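October, twenty to seven in the evening, feet up

Moved mice again all day. My mother called at lunch to ask how the new job was going and I said it was the same job, same building, same parking space, only now I pick things up and put them down for the benefit of someone who isn't here yet. She asked if he was nice. I said his name was Arby and he was bolted to a pallet in receiving.

For the record, since I skipped most of last month: the returns floor at Puldale used to be five of us, sorting whatever people sent back, mostly keyboards and mice and the odd lamp. Now two of us sort, two of us are on desks, and Woldemariam went to the Veretov side, where he has a lanyard in a different color and eats at a different time. We still wave. His wave has gotten slightly managerial.

On desks you hold the gripper, which is two fingers and a camera on a handle, and you do with it what you used to do with your hand. Pick up, move, set down, let go. Then somebody at Veretov feeds it all to Arby, and Arby is supposed to get the idea. I had 520 as my number for the week and I passed it before the afternoon break, which I mention only because the screen by the door didn't. The screen was stuck on the start page from eight o'clock on.

I'm on desk 7. Desk 7 is nicer than my apartment. I have three succulents and a row of orchids and a wooden hand, and the wooden hand has better posture than mine. The stuff is there so that Arby won't panic the first time he meets a houseplant. I dust it on my own initiative. That isn't in the job description, and I checked the job description, which is four pages long and uses the word "grasp" as a noun.
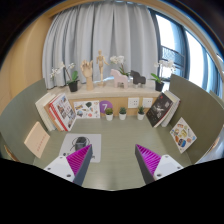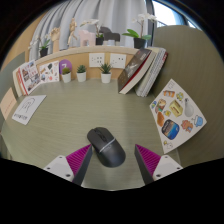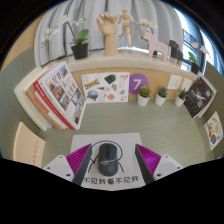 Photos: gripper camera, desk 7 / Veretov

What I can't get over is how bad I was at it. Eleven years of picking up mice, and with the gripper I spent my first morning chasing one across the desk like a man trying to get soap out of a bathtub. You come in too wide, you come in crooked, you squeeze too soon and it scoots. You can't feel anything. Vichien Petchrat, who trained me (and who is maybe twenty-four), told me to stop thinking of them as fingers. I asked what I should think of them as. He thought it over and said, "Slower."

He's right, too. The whole trick is slow. On the floor I was fast, and I was proud of it. I could clear a cart while talking about something else entirely. On desks, fast is a reject. Today I had a few sent back for "hesitation" and a few more for "rushing," and I would love to meet the person who lives in the space between those two. I suspect it's a setting.

Woldemariam came by around three with the total for all the desks, 2,348, and said it the way you'd read out a baby's weight. I asked how many Arby needs. He said more. I asked if there was a number after which he'd have enough and I could go back to the floor. He said he'd find out, and looked at the orchids.

I'm not stupid. I know what I'm doing when I teach a machine to do returns. But I notice I don't lie awake over it like I did in the spring, when it was all rumor and we were each going to be replaced by a different thing. My back is better. I sit down. I used to come home and not want to touch an object of any kind, and tonight I made soup with several ingredients. What I miss is the talking. You're not supposed to talk on desks, it makes your hands drift, so I do seven hours a day with a pink horse for company and by four o'clock I have opinions about the horse.

The other thing is that I've started watching my own hands. Reached for the salt just now and caught myself lining up on it, both sides even, pause, close. Did the same with the remote. At the grocery store I set a can of tomatoes on the belt so gently that the cashier looked at me.

They're going to power Arby up next week for a short run, one object, one surface, with all of us allowed to stand behind the yellow tape. Vichien says don't expect much. He says the first time, at the last place, it picked up nothing at all with tremendous confidence and carried it over to the right spot – I said I had worked with people like that. I would like him to get the mouse on the mat, though. I was surprised how much I'd like that. I'd also like him to knock it on the floor once, early, in front of everybody.

Things to do: ask about a chair with arms. Ask who waters the succulents, if anyone does, and if they're real, which I should know by now. Return Woldemariam's umbrella, during his lunch, which is now at 12:30, when I'm in the middle of picking up a mouse.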